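Fasex opens its new furniture finishing workshop in Riltimar this June

After a long winter of painting, plumbing and waiting for deliveries, Fasex is delighted to announce that its new finishing workshop in Riltimar will open its doors to customers in June. Regular visitors to our old premises on the quayside will know how tightly we were packed in there, with tables stacked by the stairs and chairs hanging from the rafters, and we are very happy to say that everyone can now stretch their arms out.

The new workshop covers 800 square metres and brings sanding, painting and drying together on one floor for the first time. It also means we can take on larger pieces, such as boardroom tables and shop counters, that we have had to turn away in the past (always with regret, and usually with the telephone number of somebody who could help).

To mark the move we are adding a new range of matt finishes called Duster. It is a family of eight soft, quiet colours, from chalky whites through to deep greys, and it was mixed with busy kitchens and well-used desks in mind. Customers have been asking us for years for a flat finish that does not look cold, and we have spent many happy hours arguing over which greys should make the final list. 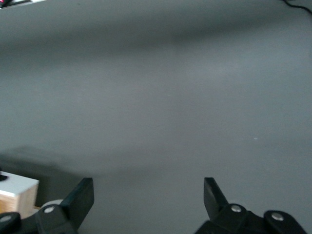
A smooth, matt grey tabletop.

Duster can be ordered on new furniture or on pieces you already own and love. Bring in a drawer front or a spare shelf and we will paint a small patch for you to take home, so you can look at it in your own light – morning and evening, if you can, as greys do like to change their minds. Samples cost 5 euros each, and we take that off the bill if you go on to place an order.

The first 50 orders placed in Riltimar will be delivered free of charge anywhere in the town and the villages nearby. Our smaller showroom in Kos will carry on just as before, with the same opening hours and the same rather steep front step, and will have the full set of Duster colours on display from opening day.

The workshop will be open to visitors every Monday afternoon throughout the summer. There is no need to book, there is parking in the yard behind the building, and the kettle will be on.

For price lists, colour cards and press enquiries, please contact the Fasex office in Riltimar.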